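The arm in the back room

The first thing I ever built with a motor in it was a curtain opener, and it pulled the rail off the wall. So when Adwoa Mensah rang me in February and said she'd got a robot arm taking computers to bits in a shared workshop, and would I like to come and have a go, I was in the car before I'd thought about whether I'd be any use.

The workshop is called Ruketum and it sits behind a tile showroom. You go in past the bathroom displays, which is odd the first time and perfectly normal by the third. There are 32 members, mostly woodworkers and a few bicycle people, and then at the back there's Adwoa and Silviu Dinu with their project, which they've named Pimeo. I asked what it meant and got two different answers.

The idea is easy enough to say out loud. People give the workshop their dead desktop computers, and a fair number of the processors inside are still good. Getting one out is a fiddly little job: cooler off, lever up, chip lifted straight without touching anything you shouldn't. Adwoa had done it by hand for years on her kitchen table and wondered whether an arm could learn to do it while she drank her tea. It's a lovely thought. It has so far eaten a winter.

Most of that winter went on the fingers. The gripper they started with was fine for picking up blocks, and much too fat for a socket, so Silviu drew new ones and then drew them again. He's on version 6 now. They're thin, black and narrow at the tip, and when you watch them going in over a motherboard you hold your breath (I did, anyway, and I wasn't even driving). 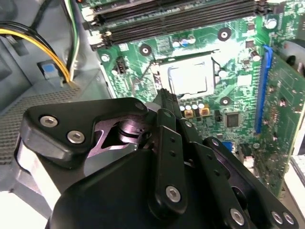 I'd assumed the hard bit would be the gripping. Silviu laughed at me for that, quite kindly. The hard bit is arriving in the right place, again and again, in a case full of cables that are never tucked away the same way twice. A desktop that's been opened by its owner a few times is a bird's nest. You can tell the arm where the socket ought to be, and then somebody's power lead is lying right across the path and you're back to square one. They tidy by hand before each go. Adwoa would like the arm to do the tidying as well, one day, and Silviu goes a bit quiet when she says it.

Then there's the shine. The metal lid on a processor throws light straight back at you, and under the workshop lamps the little camera sees a white patch where a chip ought to be. They've tried paper over the lights, a tea towel over the lights, and turning the lights off and working by the window, which was no good after four o'clock. In the end Silviu stopped worrying about the middle of the chip and went looking for its edges, and things got a good deal better from there.

My own turn at the controls was short. You drive it by hand to show it a path, and I've got the touch of a man who pulls curtain rails off walls. I came in too steep, backed off, came in too steep again, and Adwoa reached across and took the handle off me without a word. Fair enough! She has a way of nudging it, tiny and impatient, as if she were getting a splinter out. I could have watched that all afternoon.

They don't practise on real boards all the time, thank goodness. For the careful work they use a flat metal plate with a pocket cut into it to take a chip. It came from Nolov, a small machining outfit run by an old workmate of Silviu's, who did it for the price of the metal and a curry at Ratanaporn. I've been promised the same rate if I ever need anything milling, and I'm trying hard to think of something.

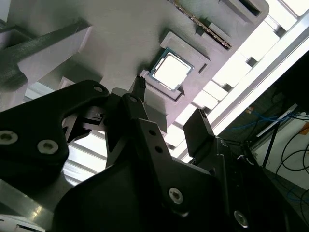 What I liked about the plate is that it takes the panic out. If you miss, you've tapped a bit of metal. You shrug, you reset, you go again. I missed plenty. By my last visit I could bring the tip down beside the chip and stop where I meant to, and I was so pleased with myself that I rang my sister from the car park to tell her. She wanted to know if I'd fixed her curtains.

There's still a long list on the wall by the kettle. The 2 jobs at the top are a softer pad for the fingers and a proper hood to go over the lights, so the tea towel can go back to the kitchen. After that comes the socket lever, which every maker seems to bend a bit differently, and which Adwoa currently lifts herself with a fingernail. She reckons she'll have that cracked by summer. Silviu has already started drawing version 7.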